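Home > Undlow House Notes > Putting away

How to pack baubles so you still have some in October

Posted by Pacita Villanueva

1. Clear a table. Find a shallow tray for the small ones.

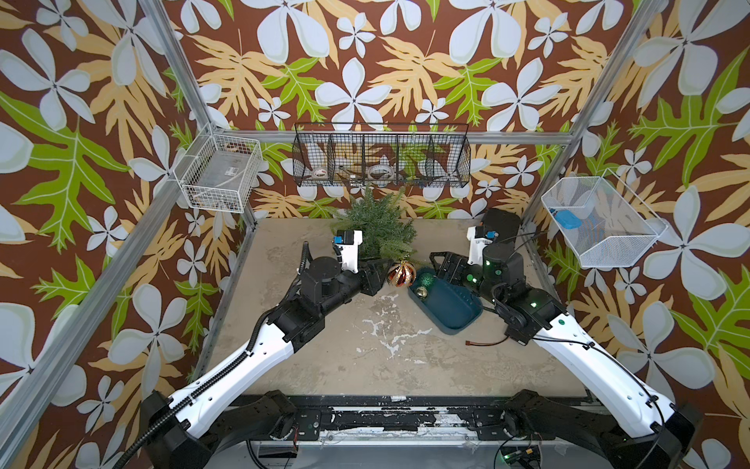
2. Small baubles first, big ones last — they roll.

3. Check every cap. A loose one drops its ball on the floor next year, usually mine.

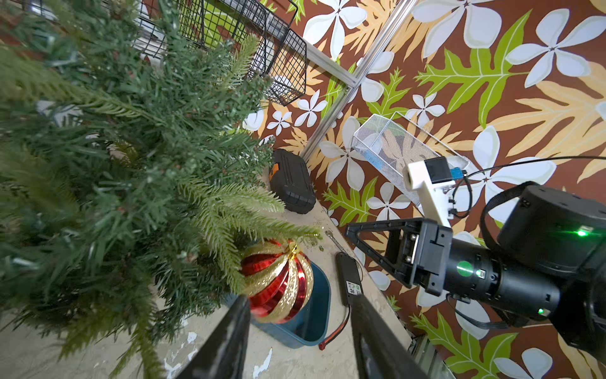 Wrap each ball in one sheet of tissue. Two is showing off. Anything with glitter, like the red and gold swirly one, gets its own bag, or you'll be wearing it until Easter.

4. Hooks go in a jar. My box holds 24 baubles and no hooks.

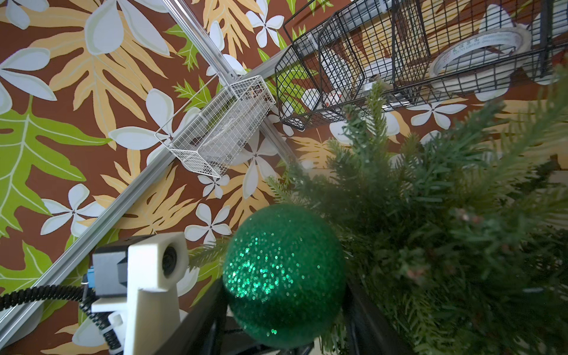

Wire baskets on the rails, flowery wallpaper behind.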